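Section 2 – Marking out a folding table

In section 1 we picked the table and cleared everything off it. Now we mark it up, and I promise this is the fun bit (well, I think so). You'll want a roll of blue tape, paper to cover the top if you like working on paper, and one old T-shirt to practise on.
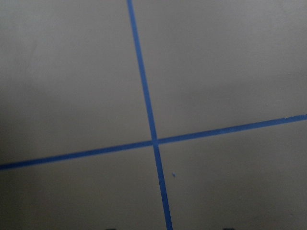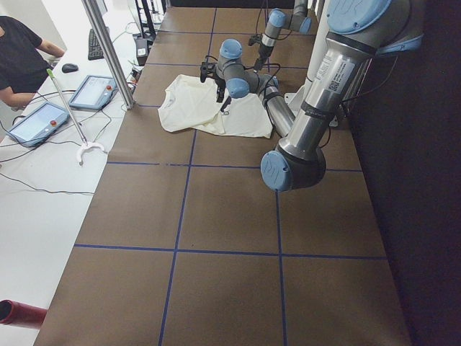
1. Wipe the table down and let it dry. If you're using paper, roll it out the long way and pull it snug before you fasten the ends. I use brown paper off the roll, the heavy stuff, and I change it when it gets furry.

2. Run your long lines first. Stick one end down, walk the roll to the other end of the table, pull it tight and lower it in one go. If you pat it down as you walk it will wander – mine always does.

3. Now the crosswise lines. My own panels are a bit bigger than a folded shirt, so there's room for my hands. Kerstin Lindemann likes hers at 355 mm and gets lovely neat piles, but I found that fiddly with the bigger sizes.

4. Press down every crossing with your thumb. Then go back over the ends, which are the first thing to lift.

Note: don't fuss over perfect right angles. The tape is there to give your eye something to line a hem up with, and a slightly crooked line does that job fine. I re-taped my whole first table over one wonky corner and never noticed any difference in the folding!

Caution: don't iron on the marked table. Tape glue softens with heat and it will come off on a white shirt, and then you're up for a long evening with the stain soap. Ask me how I know.

5. Toss the T-shirt on the table any old how. Find the neckline, turn it to face the same way you always start from, and spread the body out from there. Shake out any bunched bits before you line up the side seam with a long line.

6. Fold the sides in, then the bottom up to the neck. Do the same shirt over and over until your hands stop asking questions. It took me roughly 30 goes.

Note: replace the tape before the colour fades. Old tape tears into little slivers when you peel it and takes the paper with it.

Next up is section 3, where we get onto long sleeves and the dreaded fitted sheet.

846 views – 2 comments – Share

Related
Section 1: Choosing and clearing your table
Section 3: Long sleeves and fitted sheets
Sorting the linen cupboard by size

Contact Annelore Harms | © Kandness | Back to top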